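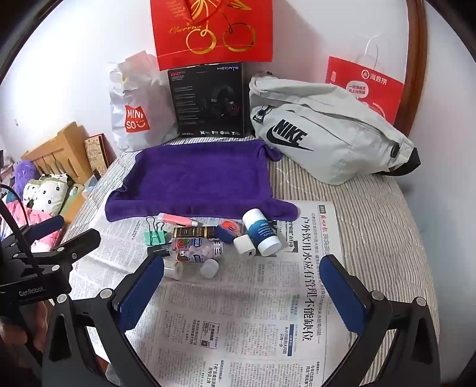 Plesavel launcher eating battery after update

Esetti_916
Posted 29/10/2022
Updated Plesavel to version 2 last night. Idle drain went from a background level I never noticed to the top of the battery list. The log shows a wakelock every 300 seconds, screen off. Clearing the cache made no difference. Anyone else?

Lukov
Same here. It's the weather widget. Remove it and the wakelocks stop.

kh_siu
I don't think it's the widget. I have never had it on a home screen and I see the same interval. Look at the icon badge service. It polls now; it used to listen for notifications.

Lukov
Polling alone wouldn't hold the CPU awake that long. Mine dropped to normal with the widget gone and badges still on.
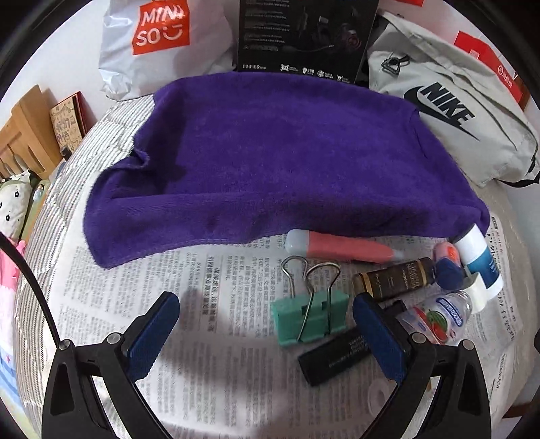

Purple towel on newspaper, MINI SO bag behind

Esetti_916
Tested both. Widget off: still drains, about half as much. Badges off as well: flat line overnight. So two separate bugs.

kh_siu
Fine, but the badge one is the regression. The widget did this in the old build too. I'll file it under my real name, Kuo-hua Siu, if you want to add logs.

Lukov
Disagree on the old build, but file it. The next release is due in November. I'm staying on the previous APK until then.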